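Galtcombe to take foam and soft plastics from March

Galtcombe households will be able to drop off foam packaging and soft plastics at the Brutance Road transfer station from March, after council voted to extend its recycling contract with Plakum.

The service will run for 14 months at no extra charge to ratepayers. Until now, residents have had to put the material in their red-lid bins or drive it to the regional depot, a round trip of 132 kilometres.

A survey held in October drew 611 replies, most of them in favour of a local drop-off point.

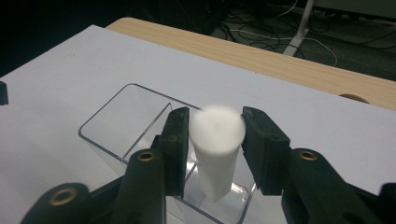 Waste services manager Bahman Kiani said material would need to be clean and dry, with tape and labels taken off.

"Food trays are the big problem," he said. "If there's still sauce on it, the whole bag goes to landfill."

Loads will be limited to 3 bags per visit. Businesses are not covered -- they will have to keep using private collectors for now.

The station is open from 8 am to 4 pm. Bags can be picked up from the council office or the library on Echevarría Street.

Council will look at the figures again in August before deciding on kerbside collection.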